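List: cell-upkeep
From: Valentina Gaete
Date: 5 Mar 2025
Subject: Re: fingers drifting on the Tondis, anyone else?

Hi Tobias, hi all,

Tobias Mbeki wrote:
> We've got the Tondis arm on a clamped bench here and since
> February the fingers close a bit to one side. It's only a few
> millimetres but it pushes round things away before it gets hold
> of them. I've rehomed it 7 times and it comes good for an hour
> or so, then wanders off again. Before I pull the whole hand
> apart, is there a grub screw somewhere I should know about?
> Also, what does everyone use for a test layout? Ours is just
> three foam blocks and I don't think it's telling me much.

Oh, I feel for you, I lost most of a week to this one! Yes, there is a grub screw, and no, please don't pull the hand apart yet (I did, and I had a spring go behind the bench that I still haven't found).

Park the arm up high with the fingers open and kill the power at the wall. The software stop still holds the finger motor and you'll fight it the whole time. Take the little cover off the back of the mount, two screws, and look for the coupling. The grub screw sits on the flat of the shaft. Mine was loose enough to turn with my fingers. Clean the old threadlock off with a pick, put a small dab of the medium stuff on and nip it up. Drisow's sheet gives a torque but I don't own a driver that goes that low, so I do it by feel with the short end of the key. Then leave it overnight, even if you're itching to try it.

While you've got the cover off, have a look at the cable where it goes round the bend. Ours had a shiny patch rubbed on it, so I moved the tie back a bit and it's been happy ever since.

The other half of my trouble was the bench clamp. It had worked itself loose, and I'd been blaming the fingers for the whole arm leaning over a hair. Do that one before you rehome! Otherwise you'll teach it a zero that's only true until the next big swing, and that sounds a lot like your "good for an hour".

As for the layout, I gave up on blocks only. They're very forgiving, with nice flat sides, and you can be well out and still come away with one. I keep a couple of cubes down because they show up twist (if one swings round as the fingers close, one finger is getting there first), but now I mix in play food and a few containers. The apple is the mean one. If the fingers aren't centred it'll scoot off every time. The bread rolls I put down on an angle so the wrist has to turn for them, and one of them goes in the wicker basket, where it has to come down inside the rim without catching. 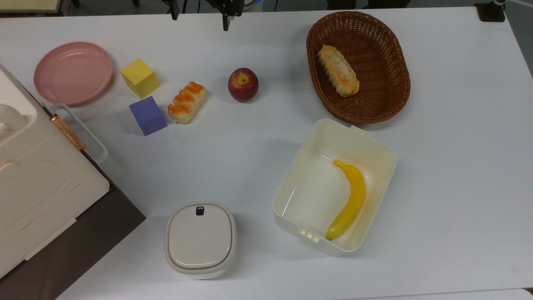

I run the easy stuff first, out in the open, then whatever's in the containers. The banana in the white tub is always my last one, as the curve means there's really only one decent spot to grab it, and if you come in too low you end up shoving the tub along. I write down which side it misses on, every time, in a school exercise book. Sounds fussy, but that's how I noticed that all my misses were on the same side and stopped mucking about with the camera settings.

After the fix I gave it 200 picks over two days and had 3 misses, all on the apple. Before that I'd been getting a miss every few minutes. I check the grub screw every second Thursday-ish job sheet now, or whenever the log rolls over, whichever I remember.

Sorry, one more thing. If your finger pads are the older grey ones from Skorneck, have a feel of them. Mine had gone hard and a bit glossy on one side only, and that alone will make things slide. Espinoza sell a set that fits if you trim the top lip with a sharp knife. The part number ends in 322, I'll dig out the rest when I'm back at my desk.

Can you tell me which side yours closes to, looking from behind the arm? And does it do it with nothing between the fingers, or only on a pick? If it's fine closing on air I'd go to the clamp first and leave the cover alone.

Cheers,
Valentina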